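**August 2026**

# Prumdale's soup kitchen garden opens its gates for a second growing year

Prumdale, for immediate release

The Cliduten community garden is starting its second growing year this autumn, and there's a lot to be pleased about! What was a patch of brambles behind the old bus depot now has 33 raised beds, a proper rain tank and a row of young plum trees that have (against all expectations) given fruit already.

Cliduten began with a simple wish to grow vegetables for the Friday soup lunch at Prumdale Hall. The lunch had been running for years on bought onions and tinned tomatoes, and it was always good, but the first bowl made with leeks pulled that same morning had people asking what had changed. Since then the garden has sent over kale, squash, runner beans, beetroot and far more courgettes than any kitchen could wish for.

This year 133 households signed up to look after a bed or share one with a neighbour. Many had never grown anything before. Some started with a tray of lettuce on a windowsill in spring and are now swapping seeds over the fence and arguing cheerfully about slugs.

"We thought we might get a few beans out of it," said a spokesperson for Cliduten. "By July we were picking beans every evening and leaving bags of them on doorsteps - it's been a wonderful summer, and the soup has never tasted better."

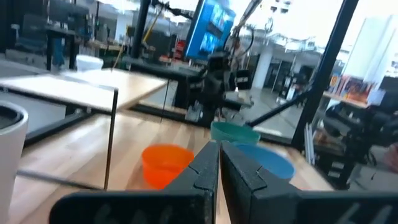
The cooking side has grown along with the beds. Thanks to a friendship with a growers' group in Bragança, in the north of Portugal, the hall now serves a version of caldo verde, the green soup made with potato and finely cut kale. The Bragança growers sent over seed for the tall, leafy cabbage they use at home, and it has done surprisingly well in Prumdale's heavy clay. The plants are chest high and still going.

Friday lunches will carry on right through the winter, from noon until two. There is no charge and no need to book, though anyone coming with a big group is asked to ring the hall the day before so there's enough bread. Every lunch has a soup without meat, and there's usually a crumble when the apples are in.

## Harvest day in October

The garden's harvest day takes place in October, with soup, seed swapping, apple pressing (bring your own bottles and your own apples if you have them) and a table of cuttings to take home. The Brallau brass band will play in the afternoon, weather allowing, and will squeeze into the hall if it doesn't.

Visitors can also pick up the first Cliduten recipe booklet, which gathers soups, pickles and one very good beetroot cake sent in by plot holders. There will be 500 copies, free of charge, with a tin by the door for anyone who'd like to put something towards next year's seed.

## Beds for next year

The waiting list for new beds is open now. Cliduten hopes to dig over the strip beside the depot wall this winter and plant 100 metres of soft fruit along it - mostly raspberries and blackcurrants, with gooseberries at the shady end. Tools are kept on site and can be borrowed by anyone with a bed.

Forms are at the hall and in the box on the garden gate.

**Notes for editors**

Reporters are welcome at any Friday lunch. Please call at the hall kitchen on arrival. Parking is on the depot side only.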